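Leststead cell notebook
2023-07-17

Two-arm cell, laundry task. Left gripper was closing late again, so today went on the fingers before anything else.

Took both fingers off the left gripper, wiped the mounts, put them back with new screws. Old ones were rounded out and went in the scrap tin. Re-zeroed open and closed positions and saved them under Bramwell 14. Right gripper only needed a wipe and a check of the cable connector.

Wrist view and head view, basket at the sofa:

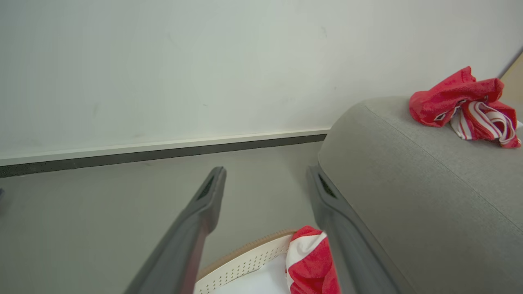
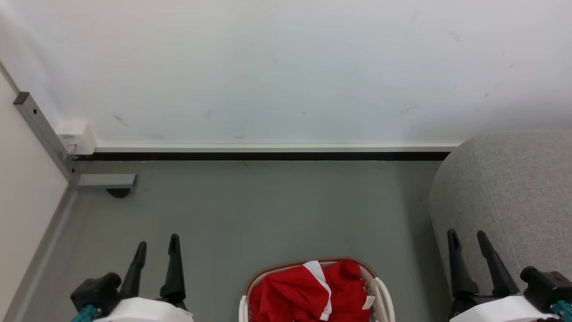
Entry by the cell technician, Ernix workshop

Both grippers stay open and clear of the basket until the start pose is confirmed. Keep it that way, the old script closed them first.

Wrist camera exposure set by hand to 3000. Auto kept hunting against the off-white wall. Head camera left alone.

Ran the left gripper open and closed more than 700 times with no load. No late closes in the log. Force reading drifts a little after a long run, so re-zero every 4 hours for now.

To do: order spare finger screws from Borine, tape a mark on the floor for the basket, check the right gripper under load. Full service of both arms is still down for November.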